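Small-space laundry > Drying racks and lines
Thread: Hangers or clips for elastic waist shorts?

bikum26
Okay, rack people, I need opinions. My summer stuff came out of the bin in April and I'm washing all of it before anyone wears it. I've got the short black rack, the kind with one bar across the top, and a wire basket hooked on the back for small things. My sister says shorts go on a hanger, end of story. I've always folded them over the bar and ended up with a crease straight across the seat. So now I'm trying her way, and I have 6 wire hangers to my name and a whole basket of clothes to get through.

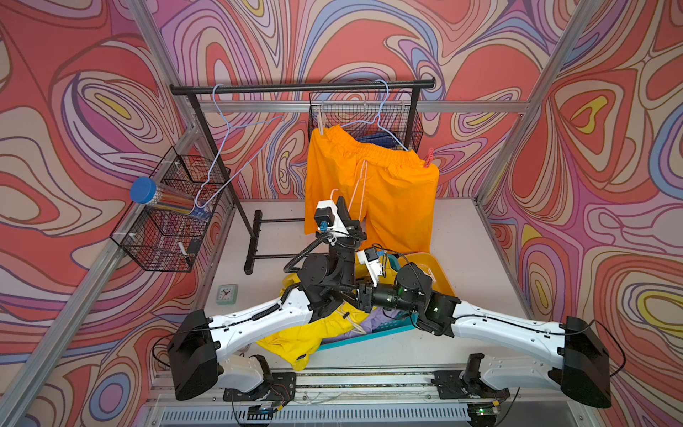 What bugs me is the time it takes. Folding over a bar is two seconds. With a hanger you have to get both ends inside the waistband, and then the elastic either grabs or it slides right off the shoulder and you start over. Is there a trick?

Romana Vondráček
Clip them! One pin at each end of the waistband and they stay put. I did a whole summer of kids' swim trunks that way in a studio apartment on Arkutgate and never picked one up off the floor. Pull the drawstring out to the front first or it bunches up inside and that bit stays damp forever.

campbell_soap
Gotta disagree with Romana. Pins leave little pinch marks on elastic and I can see them through a T-shirt. Hanger only, and bend the ends up a tiny bit so the waistband catches. Wire ones are great for this, plastic ones just snap on you — ask me how I know.

bikum26
Bending them, huh. I can do that. I'll try both ways tonight and see who wins.

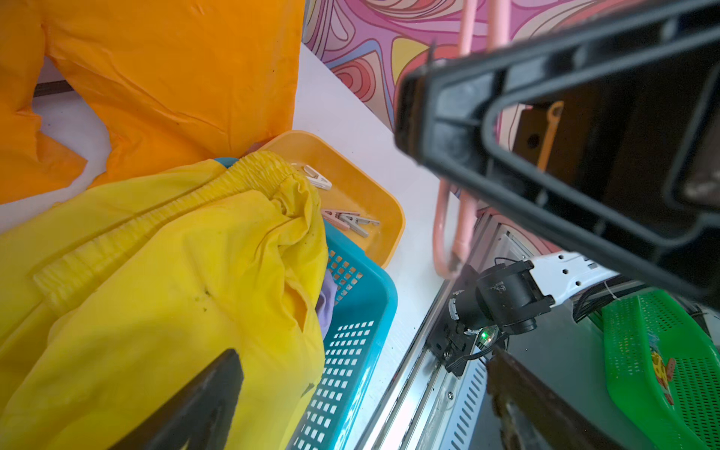
I should say I'm a pin person by nature, so campbell is fighting uphill here. I used to keep them in a bag on the doorknob and I was forever digging around in there with one hand while holding something up with the other. Now they sit in a shallow tray right by the basket and I just grab. Big improvement, cost me nothing! The yellow one has a gathered waistband too, so it gets whatever treatment the shorts get.

Romana Vondráček
See, a tray, you're one of us already. And campbell, if your pins leave marks you're buying pins with springs that are too strong. Get the cheap weak ones.

campbell_soap
The cheap weak ones drop things. You can't have it both ways lol

clindedico
2,796 posts on this board and half of them are you two arguing about pins. My vote is hanger plus one pin on the side that slips. Also leave a hand's width between things, a crowded rack takes twice as long.
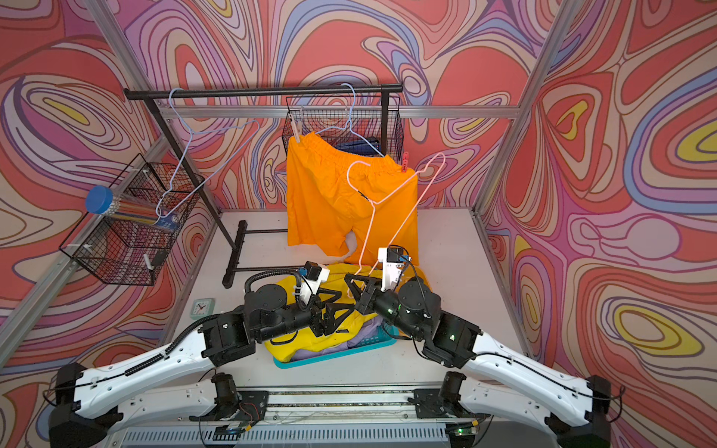
And do the heavy pieces first, while you still have the whole bar to play with. I always used to start with socks and then have no room left for the big stuff. Socks can go anywhere, they can go on a radiator.

bikum26
Fair point on the spacing, I do cram. Next problem is the big slippery things. I've been throwing those straight over the rack with no hanger at all, and I move them over once so the underside gets some air. Lazy? Maybe. But I'm not buying more hangers for two items.

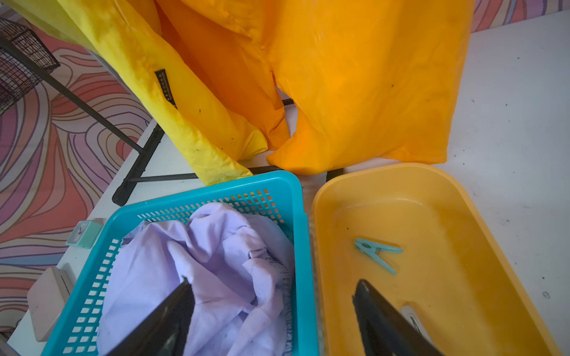

Romana Vondráček
Lazy is fine for those, they dry fast anyway. I'd only worry if there's a lining, then turn it inside out for the first hour and flip it back before bed.

campbell_soap
For once I agree with her. Still wrong about pins though.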